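Litum Everyday Cup, Sky Blue

Plastic. For water, squash and whatever is left in the carton. 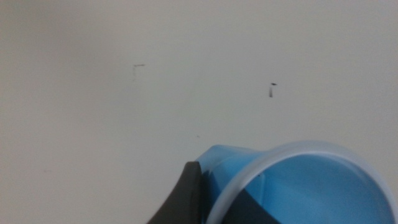 Litum have been making the same cup for long enough that we've stopped asking when the new one is coming. It holds a drink. It has one opening, at the top, and no lid, straw, handle or spout. Customers who need their cup to do more than this are directed to our Flasks and Bottles page, where things get complicated quickly.

The colour is called Sky Blue. Anyone who lives near our Mullodside shop will know that the sky there is mostly another colour, and we did raise this with Litum, who sent us a colour chart. The rim is paler than the rest and lets a bit of light through. The walls are smooth inside and out, with a slight shine. There is no pattern to wear off and no cartoon animal to fall out of fashion by the summer holidays.

Details

Product code: 604
Capacity: 373 ml to the brim
Height: 105 mm
Material: plastic
Colour: Sky Blue
Sold: singly

The capacity is measured to the very top. If you plan to carry the cup across a room, or hand it to someone under five, allow for less.

Cleaning and care

Top rack of the dishwasher, or by hand with washing-up liquid and a soft cloth. Please don't use a scouring pad. It takes the shine off, and then people send us the cup back and ask what happened to the shine.

Not for the microwave. Not for the oven either, which we would have thought went without saying until we read our returns post. Tea and coffee should go in a mug. Blackcurrant will leave a tint if you leave it standing overnight, and so will anything with turmeric in it, though we'd like to hear what you were drinking.

Will they stack?

Yes, dry. Put them away wet and they grip each other. Run the outer cup under warm water and twist gently. Knives are not the answer.

Does it match the Rezaei plates?

Near enough for a picnic. The Rezaei blue is a shade darker and was never meant to go with this. If you lay a table for people who notice such things, order one of each before you order twelve.

Can I have it in green?

Litum stopped the green. We have none in the back and none at Drinstead, and asking both shops on the same afternoon won't change that.

Price and delivery

£5.99 each. Collection is free from Mullodside or Drinstead, usually the next working day. Postage is worked out at the checkout and is the same for one cup as for six, so you may want to have a word with your neighbours. Unused cups can be returned within 28 days with the receipt. Cups with squash in them are considered used.

Price last checked April 1, 2021. It is the real price.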